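Marlene Eichhorn has spent 9 years telling small manufacturers things they would prefer not to hear. Her firm, Bordale, gets called in when a supplier's prices have gone up and the owner wants to know if the increase is fair. I went to see her expecting a pep talk about lean stockrooms. I did not get one.

"Everybody wants to carry no stock now," she says. "Fine. Then tell me what a stopped line costs you per hour. They never have that number."

Her favorite target is the savings claim. A software seller, Getari, once promised one of her clients 200 hours a year back from automatic reordering. She asked whose hours. The answer took 6 weeks to arrive and was a spreadsheet with a single name in it – the buyer's.

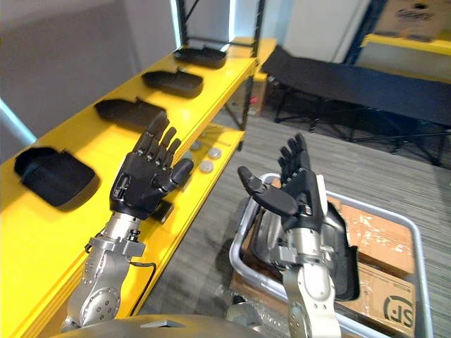 Black five-fingered hands, both open.

I put it to her that reordering software works well enough for plenty of firms. She shrugs. "It works when the minimums are right. Who sets the minimums? Usually somebody who left in April." At Thiele, a client of hers, the system kept ordering one hinge until there were 425 of them, for a product that had been dropped.

Her former partner, Detlef Wunderlich, takes a softer line, and I asked him for it by phone. "Marlene thinks every forecast is a lie," he said. "Some are just bad." He would keep the software and fix the data. She says she has heard that plan before and would like to see it finished once.

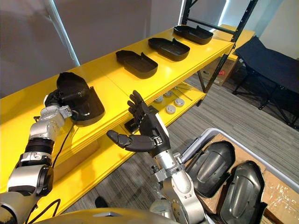
Cheap parts are where she thinks the real money leaks out. Buyers fight over motors and let the small stuff through without a look. A molded black plastic tray like the one being lifted off the yellow shelf gets a glance at the unit price and a signature, she says, and the tooling charge, the freight and the minimum order go by unread. "Ask for the price with everything in it. If they can't give you one, I'd want to know why."

Does she ever tell a client the supplier is being fair? "Sure. They hate that even more." She is due at Zistine next, where the owner already believes he is being robbed. She has seen the invoices and isn't convinced.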